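Drutham toy library gets its blocks back, most of them

18 Mar 2022 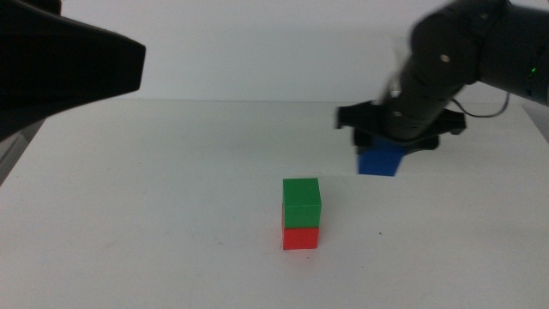

The Drutham toy library reopened its building-block shelf this week after a two-month recount, and borrowers may once again take home cubes in red, green and blue. The shelf had been closed since January, when a routine check of the catalog found that it listed 2863 blocks and the cupboard held rather fewer.

The missing pieces had gone the usual ways. A good number turned up in the puzzle boxes. Others came home in coat pockets, and one family in Jollgate returned a grocery bag containing 96 cubes, along with a note saying they had thought the set was a gift.

The library has now settled on 825 blocks fit to lend, sorted by color and packed in drawstring bags. Anything chewed past the point of standing flat has been retired. A cube that rocks, the library says, is no use to anyone trying to put a second one on top of it.

Opening morning drew a modest crowd, average age four. The preferred style was the short tower, two or three blocks high, admired briefly and then flattened with a forearm. Several parents stayed on to build taller ones after their children had moved to the snack table – one reached eleven before somebody opened the door to the parking lot.

Bags can be borrowed for three weeks at a time. Late returns carry no fine, but the library would like its cubes back, and has placed a drop box by the side entrance on Orkar Street. It has already received two cubes, a mitten and half a train.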